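Looking after game discs, cartridges and controllers at home

Most of the games that come back to the swap shelf at Granwood with a "doesn't work" sticker on them only need a clean. The same goes for controllers. These tips cover the jobs you can do at the kitchen table with things you already have in the cupboard.

Wiping a disc

Hold the disc by the edge and the centre hole. Use a soft, lint-free cloth – an old glasses cloth is good – and wipe in straight lines from the middle out to the rim. Don't wipe in circles. For sticky fingerprints, dampen the cloth with lukewarm water and one drop of dish liquid, wipe again with plain water, and let the disc dry on its edge in a dish rack.

Leave paper towel and tissues alone. They feel soft but they will mark the playing side. Toothpaste gets recommended a lot for scratches. I have tried it on two old racing games and both ended up worse.

Cleaning cartridge contacts

Don't blow into the cartridge. Dip a cotton bud in isopropyl alcohol, squeeze out the extra, and rub along the metal contacts until the bud comes away clean. Use a fresh bud for each side. Wait ten minutes before putting the cartridge back in the console.

If the game still won't load, try another cartridge in the same slot. When that one fails too, the slot is the likely problem and the game is fine.

Sticky buttons

Unplug the controller or take the batteries out first. Run a wooden toothpick around the edge of each button to lift the grime, then go over it with a barely damp cotton bud. Press the button a dozen times and wipe again. Soft drink spills need this done two or three times over a couple of days.

Rubber thumbsticks that have gone shiny can be wiped with a little alcohol. Go easy, as it will fade the colour of some printed plastics. Kazimiera Walczak wrote in last February to say a pencil eraser does the same job on older grey sticks, and it does. 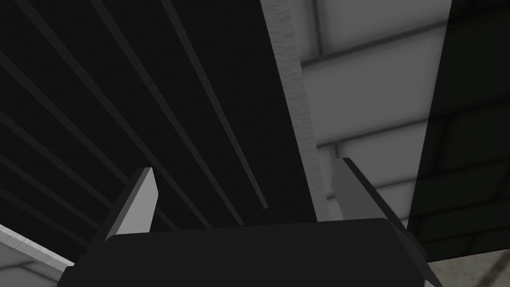 Storing cases and loose discs

Stand cases upright like books. Stacked flat, the bottom ones crack at the hinge. Keep the shelf away from heaters and out of afternoon sun, and leave a small gap behind for air.

Loose discs go in paper or cloth sleeves until you find a case. Plastic pockets are all right for a few weeks, but in a warm room they can stick to the label side.

Keeping a list

My own shelf is up to 220 games, and I kept buying doubles until I wrote them down. A plain exercise book will do. Put the title, the console and which shelf it lives on. Add a column for loans – mine still shows a kart racer lent to Ignacio Pruitt.

Check the list against the shelf when you dust, and cross out anything you have sold or swapped.

Page updated 5/1/24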